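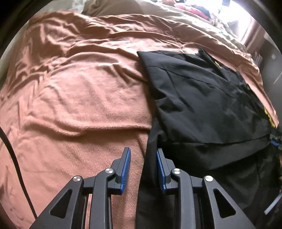

I did the closet. All of it, even the top shelf where things go to be forgotten, and I've been so pleased with myself since that I keep opening the door just to look in (my knees did not enjoy the bottom row, but we'll get to that).

Some background. I moved to Radden four years ago with a rented van and way too many clothes, and the whole lot went straight into the bedroom closet in whatever order it came out of the boxes. Every October I swap summer for winter, which in practice meant shoving one pile to the back and dragging another one forward. This year I pulled out a sweater and the rod came down with it. One end of the bracket just popped out of the wall and there I was, standing under a heap of coats at eleven at night.

So I had to do something!

I'd read a bunch of those decluttering posts where you count everything you own, and I always rolled my eyes at them, but with the whole pile on the floor it seemed like the moment. I got to 216, not counting socks. Two hundred and sixteen pieces of clothing for one person who wears the same three pairs of jeans. I own five black cardigans. I can tell two of them apart.

My sorting rules were pretty loose. If I'd worn it since last winter, it stayed. If I had to talk myself into it, it went in the bag. Anything that needed a repair went on the chair, and I gave myself until the end of the month to fix it or let it go. The chair pile is mostly missing buttons, plus a coat lining that has been ripped for so long I've learned which way to put my arm in.

The hard ones were the work clothes. I haven't had an office job since before the move, and I was still hanging on to four blazers in case I woke up one day with meetings. I tried them all on. One still looks great, so it stays, and the others are going to somebody who has meetings.

For the new rod I went to Petchrat, the hardware place out by the highway, and came home with a steel one and two proper brackets that screw into the studs. It came to around 60 dollars with the anchors, and I put it up myself in one evening. It is very slightly higher on the left. I'm leaving it.

I also bought a set of the Beltix hangers, the thin ones with the grippy coating, and I have mixed feelings. They save a ton of room and nothing slides off, but getting a knit top off one in a hurry is a wrestling match. I've gone back to my old plastic ones for sweaters — or I fold them, if I'm feeling like that kind of person.

Six bags went out in the end. I listed the nicer stuff on Skevaseo and so far I've sold a raincoat and a pair of boots I wore exactly once, to a wedding, on grass. The rest went to the thrift store on my way to get groceries.

Still to do: the shoes, the scarf basket, and the drawer of tights, which I opened and closed again. If anyone has a good way to store tall boots so they don't flop over, leave me a comment. I've tried magazines rolled up inside them and they just lean on each other.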